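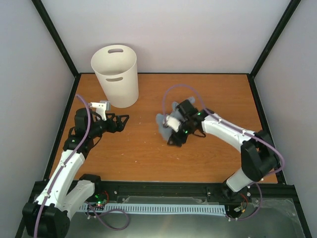 Changes to Office Waste Collection at the Clivivstead Site

Facilities Services, September 2021

The Facilities Office has completed its review of waste and recycling services across the Clivivstead site and wishes to inform all staff of the changes that will follow. The review began in January at the request of the Operations Board and covered the main building, the Plarnska annex and the ground floor of Yadav House. The Jerkska workshops operate under a separate contract and are not affected.

At the start of the review, the site had 432 individual desk bins, of which 406 were emptied every evening. Cleaning staff reported that many of these held very little at the end of the day, and that paper suitable for recycling was often mixed with food waste and could not be recovered. Liners were replaced each time a bin was emptied.

Under the new arrangements, individual desk bins will be withdrawn from open-plan areas. They will be replaced by 83 shared collection points placed near kitchens, printers and stairwells. Each collection point will have separate containers for paper and card, mixed recycling, and general waste. Food waste should be taken to the kitchens, where sealed containers will be provided and emptied twice daily.

Enclosed offices, first aid rooms and the reception desk will keep a single small wastebasket. Meeting rooms will not have bins of their own, and those booking a room for a working lunch are asked to clear the table and take all packaging to the nearest collection point before the next booking begins.

Confidential paper must continue to go into the locked gray consoles on each floor. It should not be placed in the paper and card containers under any circumstances. Departments that produce large amounts of confidential material may request an additional console by writing to the Facilities Office with the approval of the department head.

The change will be made one floor at a time, beginning with the third floor of the main building. Managers will receive a notice at least five working days before their area is due. Staff who have bought their own desk bins may keep them but will be responsible for emptying them. Bins left on desks with no name attached will be treated as site property and removed.

A trial of the shared system was held in the Plarnska annex during the spring. Comments were received from 13 members of staff, most of them concerning the distance to the nearest container and the size of the openings for cardboard. Two further collection points were added on the east corridor as a result, and a wider lid has been ordered for all paper containers.

Staff who have difficulty reaching a shared collection point, for medical or other reasons, may ask to keep a bin at their desk. Requests should be addressed to Adelino Leitão in the Facilities Office and will be handled in confidence. Questions about the cleaning schedule or the placing of containers should be sent to Arnaldo Marinho, Site Services Manager. Floor plans showing the new collection points are on display beside the main elevators.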